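Le bureau, troisième tentative

En août, j'ai décidé de travailler chez moi comme une personne sérieuse. J'ai donc lu 46 avis sur des chaises, puis j'ai travaillé depuis mon lit.

Mon amie Sabina, elle, se lève à 7 h et s'habille pour ses réunions – chaussures comprises. Je la respecte de loin.
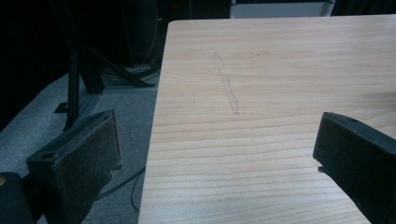 Ma règle à moi tient en deux points : pas de lessive avant midi, pas de sieste avant la lessive. Hier, j'ai écrit 800 mots et lavé tous mes draps. Le client attend toujours les mots.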